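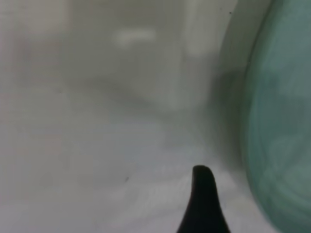
Michalis Spanos asked last Saturday whether we can just skip color names and use the numbers, and I love that question, so let's start there! You can, but try telling a friend you painted your kitchen 771.

Week 12: Naming colors
Gray is the sneaky one. Put it by a warm wall and it goes green on you (try it at home). 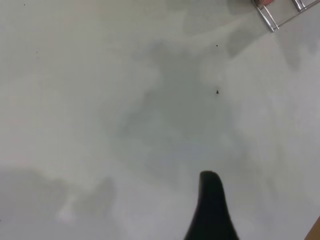 Pale gray with shadows across it.

For next time, bring 14 paint chips and sort them without reading the backs. Allow some 40 minutes.

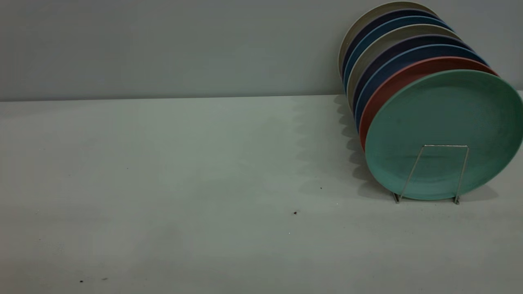
Reading
Poirier, the chapter on greens. Skim the rest!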